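Removing white marks from a polished table, and waxing it after

Shared 3,224 times | 209 comments
Print this page | E-mail this page

When I came to this country I bought my first furniture second-hand, and nearly all of it was dark and shiny and had rings on it. In my parents' home we had oiled wood, and a mark was simply rubbed away with more oil. With a polished surface this method makes things worse. I learned that on a small table from Skullach, which I had to sand completely afterwards. So I wrote down the steps which work for me now, in the order I do them.

First look at the colour of the mark

A white or cloudy mark is usually in the finish only. Some moisture or heat went into the top layer and stayed there. Such marks can very often be removed at home.

A black or dark grey mark is a different matter. The water has passed through the finish and reached the wood, and the tannin in the wood has turned dark. No cloth and no wax will help with this. The finish has to come off and the wood must be bleached, and I do not describe this work on this page.

If the mark feels rough or sticky under your finger, it may be only dirt on the surface. Clean before you decide anything.

Find out which finish you have

Take a cotton bud and a little methylated spirits. Choose a place that is never seen, for example the inside of a leg or underneath the top near the wall. Touch it and wait for a short moment. If the finish becomes soft or the bud turns brown, you have shellac. If nothing happens, it is probably a modern lacquer or a varnish. Write the answer on a piece of tape and stick it under the table. I forget every time which table was which.

With shellac, keep spirits away from the piece after this test. A glass of strong drink which falls over can do the same damage as the bottle from the hardware store. 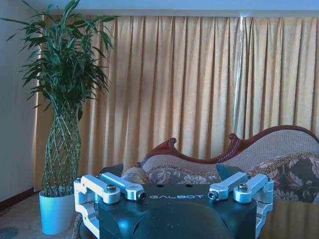 One reader wrote to me that she skips the test and goes directly to the iron with every table, and in all her years she has never spoiled a finish. I believe her, but I would still do the test. On an old shellac top I once left the iron for too long and I got the pattern of the towel pressed into the surface, very clear, like a stamp. The test takes less time than making the coffee.

What you need

Soft cotton cloths without buttons or seams. Old pillowcases are good, old T-shirts with printing are not.
A bowl of lukewarm water with a few drops of dish soap
A hair dryer
An iron which can be emptied of water
Mayonnaise or petroleum jelly
Paste wax. I use Puria in the brown tin, but Cokell is also fine and it smells less. For dark wood take the dark wax, as the clear one can dry white in the pores.
A shoe brush that was never used for shoes

Cleaning

Dip a cloth in the soapy water and wring it until you cannot get another drop from it. Wipe with the grain. Then take a second cloth with clean water, also wrung hard, and wipe again. Dry at once with a third one. Do not let the water stand in the corners or along the mouldings.

If the furniture was treated for many years with spray polish, the cloth will become greyish yellow and you may need to repeat. Stop when the cloth stays clean. Leave the table until the next morning before you go on. A white mark sometimes becomes smaller in this time without any help.

Method one: air

Begin always with the mildest thing. Set the hair dryer on low and hold it a hand's width above the mark. Keep it moving in small circles. Put your other hand on the wood from time to time. If it is too warm for your hand, it is too warm for the finish. Give it a few minutes, let it cool, and look at it from the side, against the window. From above you can be deceived.

Method two: fat

Put a thick spot of mayonnaise or petroleum jelly on the mark and leave it overnight. In the morning wipe it off with a dry cloth and wash the place as before. I prefer petroleum jelly, which does not smell and does not interest the cat. This works slowly, and on fresh marks much better than on old ones. You may do it again for 2 or 3 nights.

Method three: the iron

Use this only if the first methods have failed. Pour all the water out of the iron and switch the steam off. Fold a clean white towel once and lay it over the mark. Set the iron to the lowest temperature, put it on the towel and count slowly to five. Lift and look. Then count to five again. You should see the mark getting paler each time. When it does not change any more, finish there, also if some shadow is left.

Never walk away from the iron, and do not iron over an inlay or over veneer that is already loose. The glue under old veneer melts easily and you will have a bubble to repair.

Waxing

The place you have treated will now look duller than the rest. Wax brings it back together, but you must do the complete surface and not only the spot.

Take off everything that is standing or lying on the furniture, and cover the upholstery nearby with an old sheet. Wax on fabric is a worse problem than the one you started with.

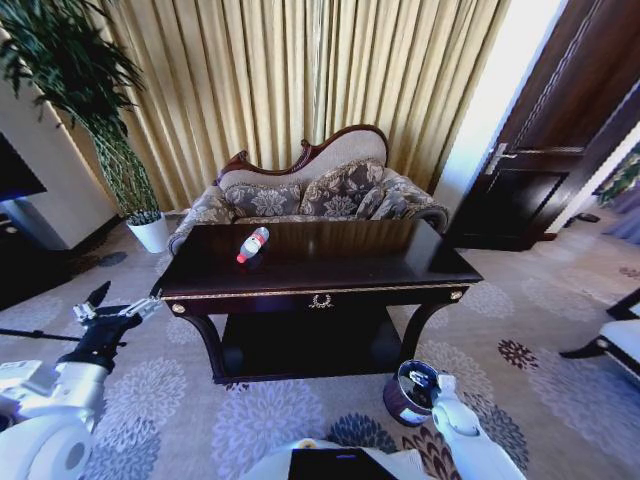
Take a piece of wax no bigger than a hazelnut and wrap it inside a cloth. As you rub, it becomes warm and comes through the cotton in a thin layer. Work in circles first, then in long strokes with the grain. It should look as if you have put on almost nothing. Most people use too much, and then they complain that the table is sticky and shows every finger.

Wait until the wax is hazy. On a dry winter day this goes quickly, in humid weather it can need an hour. Then brush with the shoe brush, and after the brush use a clean soft cloth. Turn the cloth often. If it drags, there is still too much wax, and you have to continue until it slides.

For carved parts put the wax on with a soft toothbrush, very little, and brush it out the same day. Dried wax in carving turns white and must be picked out with a toothpick. Metal ornaments I leave without wax, and I go around them with a cotton bud.

How often

Once a year is enough for a table that is used daily. I do mine in October before the heating goes on. Pieces which only stand there can wait two years or longer. Between the waxings use a dry cloth, or one that is hardly damp.

Do not put spray polish over the wax. Many of these contain silicone, and if one day you would like to have the piece refinished, the new finish will not hold well and gets small craters. The man at Min, where I buy my brushes, asks about this before he gives any advice.

Marks from hot dishes in the middle of a big table are the most difficult ones. For those I repeat the iron on another day, when the wood has rested, and I wax only after the last attempt.

Print this page | E-mail this page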